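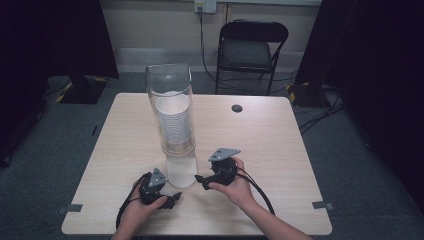 Bienvenido Dimaculangan thinks I am wasting everyone's April. Buy the expensive grippers, he wrote under my last column, and stop asking people with perfectly good thumbs to pretend they haven't got any. I have been chewing on that for a while, and I think he is half right, which is more than most of my mail manages.

My position, for anyone who skipped the last one, is that you learn more about a gripper by holding it than by bolting it to an arm. Put one in each hand, run the cables off the table, and try to do something a six-year-old does without looking. Paper cups are my favorite. A paper cup weighs nothing, costs nothing, and will humiliate a device that cost more than my car.

We have been comparing two sets of fingers at Randside, the short ones from Brirketti and a longer, softer pair from Juhász. On paper the Juhász fingers win. They open wider and the brochure has a nicer font. In the hand they feel like eating soup with oven mitts. Over 116 tries at taking a cup and setting it down again, they crushed 21. The short ones crushed 2, and I'm fairly sure one of those was me sneezing.

None of this shows up in a spec sheet. The spec sheet gives you grip force, in a number with a decimal point, measured on a steel block. I have never once needed to pick up a steel block. I would happily trade that number for a line saying "may fold a cup if you're in a hurry."

Bienvenido's better point is that a person cheats. Your wrist makes up for a bad finger before you've noticed there was a problem, and then the arm, with no such manners, drives straight into the tableware. Fair. Botond Kocsis ran the short fingers on an arm with the Drerness controller and got crushed cups we never saw by hand, mostly because the controller closes first and asks questions later. But we knew where to look. We had already ruled out the fingers, and that saved us an argument with Brirketti that I was rather looking forward to.

So hold the thing first. If it annoys you after ten minutes, it will annoy the arm too, and the arm can't complain. I'd also ask the people who sell these to let customers handle one before paying, the way you're allowed to squeeze a melon.

We use cookies to improve your reading experience. Accept | Manage settings

Comments (3)

tinsnip461: Tried this with eggs. Do not try this with eggs.

B. Dimaculangan: Half right is a promotion. Still say the wrist hides everything.

mortise: Did you tape the wrist stiff at any point? Would love to see the count.

Related
The case against the five-fingered hand
Your controller has opinions
Why I still label my cables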